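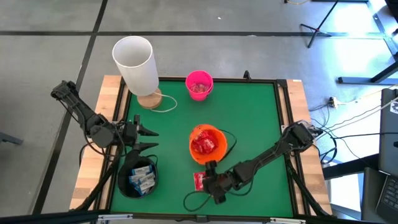

Sorting the candy: buckets, a bowl and one good lamp

Posted by Sidra Kakakhel on May 19, 2023

I have been promising this gallery since December, when half of you wrote in to ask how I keep the candy table from turning into one big heap by the end of the evening. Well, the short answer is color. Each kind of wrapper gets its own container, and everything gets picked over on a green mat so the packets show up well against it. The long answer is below, and it's longer than I meant it to be, sorry!

A bit of background for anyone new. I put together the candy for our neighborhood swap at Urnotholm, and what used to be a couple of grocery bags on my kitchen counter has grown into 3,000 pieces spread over 30 households. People bring what they have, we mix it all up, and then it has to be divided again so that every household goes home with a bit of everything. Last time one family ended up with nothing except mints (they were very nice about it, but still). So now we sort first and fill later, and I wouldn't go back.

My rules are pretty loose. Red wrappers go in buckets, blue and white go in the bowl. If a packet has lost its label or the wrapper has come open, it goes to one side and doesn't get handed out. Sour things stay away from chocolate, and I will fight anyone on this – sour dust gets on everything. Ghumman's market down the hill saves me the big mixed bags at the end of a season, and those are the worst to sort but also the most fun, with a few packets in there every time that I've never seen before.

I'm a big believer in the Halloween pail as a year-round object. You can pick them up for next to nothing once the holiday is over, they stack, they rinse clean in the sink, and they have a handle, which matters a lot more than you'd think when you're carrying one in each hand and trying to get a door open with your elbow. I've tried baskets (packets slip down the gaps), I've tried shoe boxes (the corners go soft), and one year I tried a set of fancy Padetti canisters that a cousin gave me. Lovely things, but the lids are so tight that I spent more time opening them than filling them. They hold my rice now and are very happy.

The orange pail. Glossy, rounded at the bottom, with a thick rim and a black handle that flops down over the front whenever it isn't being carried. It's the one I reach for first!

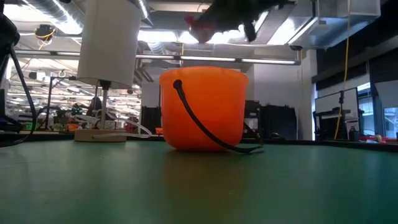

Orange bucket on the green tabletop, handle down.

A few of you asked about the color of the table. Go with anything plain and dark enough that a bright wrapper jumps out at you. I used to sort on a flowery tablecloth and I'd find stray packets in the pattern days later. A mat also stops things from sliding, and when you're finished you can lift a corner and let the crumbs roll to the middle.

I get a lot of questions about the lamp too. Mine has a white shade and a round wooden base, and I like it up in a corner of the table where it isn't in the way of my elbows. Some wrappers look nearly the same in poor light, dark red and brown especially, and I have put a whole handful of cinnamon in with the cherry because I was too lazy to turn a lamp on. Do mind the cord. Mine has gone for a swim in the candy more than once.

The other thing I'd say is to start with small containers. It's tempting to get out the biggest tub in the house, but then the packets at the bottom get squashed and you have no idea what's down there. With small pails you can see what you have, tip one out if it's gone wrong, and start over without losing the whole evening. I keep the tally in Bitby on my phone (a little list app, nothing clever), and our last swap came out at 1,323 packets in red wrappers alone. Red always wins. I have no idea who buys all of it.

When the sorting's finished we fill paper bags, fold the tops over twice and write the house number on the front in marker. Kids under 11 get a bag without hard candy in it, so please put that on the sign-up sheet if it applies to you, and put allergies down as well, even if you've told me before – I work from the sheet on the night and my memory is terrible.

More photos to come once I've done the bags. If you have spare pails with handles in any color, drop them on my porch and I'll find a use for them. Pink is very welcome, and so is anything with a lid that a person can open.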